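White marks on dark laundry after moving to a hard water town
Home help > Laundry > Stains and marks
2,922 views

lindenrow

Good evening to all. Since I moved to Ullden in August, my dark clothes come out of the washing machine with pale marks on them. They are like chalk when I rub them with the finger, and they are mostly along the seams and in the places where the fabric was folded. In my former flat I had the same machine (a Tollura, front loading) and the same powder, and I never had this problem.

I wash darks at 30 degrees Celsius with the normal program. I already cleaned the drawer and the filter. My neighbor told me that the water here is very hard, but the kettle and the shower are the only things she complains about. Is it the water, or do I make some mistake? I would not like to buy a water softener for a rented flat.

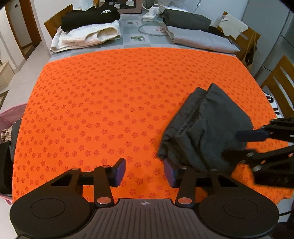
mossback

Do you use powder? Change to liquid. At low temperature the powder does not dissolve well and hard water makes it worse. Same thing happened to me, and it stopped.

petrol_teapot

I agree with the reply before, but I would like to add some things.

First please find out if the marks are powder or limescale. Take one piece with marks and rinse it by hand in warm water with no detergent. If the marks go away, it was powder. If they stay, put a little white vinegar on a small hidden place, wait some minutes and rinse. When the mark disappears only after vinegar, it is mineral from the water. Do not mix vinegar with bleach, this is dangerous.

Second, look at the dose. On the box of powder there is normally a table for soft, medium and hard water. If you keep the dose for soft water, there is not enough softening agent in the wash and you get gray deposits. If you put much too much, it does not rinse out. Your water company can tell you the hardness by telephone, or it is written on their website.

Third, do not fill the drum so full. I leave space for my hand above the clothes. I also turn the dark things inside out, so if some mark remains, it is on the side which is not seen.

For the powder that is already in the fabric, one extra rinse is usually sufficient. For mineral marks I put 50 ml of white vinegar in the softener compartment, but only from time to time, and you should check in the manual of your machine if it is permitted. Some rubber parts do not like it. 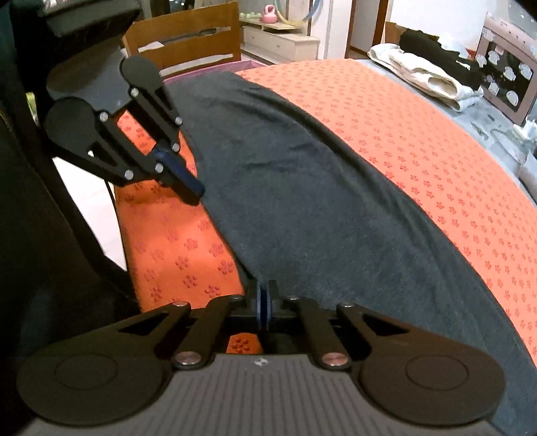
lindenrow

Thank you both for the answers. I made the rinsing test with one dark shirt and the marks went away in the warm water, so it was powder. I have now bought the Ruvel liquid for dark colors, the small bottle, and I activated the extra rinse. After 4 washes I find only one mark, on a sock. The box of powder I will keep for towels and for bed sheets, at higher temperature.

One more thing I would like to ask, if somebody knows: must I also run the machine empty and hot to remove the old powder from inside? The manual mentions a drum cleaning program, but it does not say how often.

mossback

Once a month is OK. Leave the door open after.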